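Fodor Service Network Data

README for version 2

The files list the workshops and sales points where owners of Zivus cars can buy, repair or return a vehicle. Viktória Barta started the list when Zivus closed its own shops in the small towns and gave the work to independent garages. Keegan Marchand joined later and maintains the part about spare parts.

What is inside

The main table, outlets.csv, has 1,719 rows. One row is one outlet. If a garage does both sales and service, it still has one row, and the column "role" says "both". The second table, parts.csv, tells how many working days an outlet normally waits for a part from the central store in Femitz.

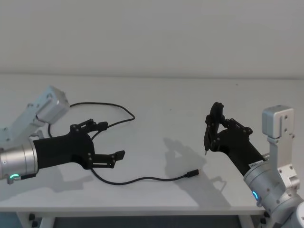
Both tables use the same outlet number, so they can be joined without further work. Please do not join them by name. In the Fudmont region there are 13 garages that share a name with another one, and the spelling of the streets is also not always the same.

Columns which need explanation

role: sales, service or both.
since: the month when the contract began, as written by the garage. It can be empty.
ev_ready: yes, if the garage told us it may open the high voltage system. We did not check the certificates.
wait_days: the median over the last 12 months. Outlets with too few orders have an empty field here, not a zero.

Known problems

Mobile mechanics are missing, because they have no fixed address. Opening hours were collected in July, when many family garages work shorter days, so they should be read with some caution. Two outlets near the border of Fudmont appear under the postal code of the neighbor town. We left them so, as this is how their mail arrives.

Use and corrections

You may use the tables for any purpose if you name the source. When you find a mistake, open an issue with the outlet number and the correct value. Questions about parts.csv go to Keegan, all other questions to Viktória.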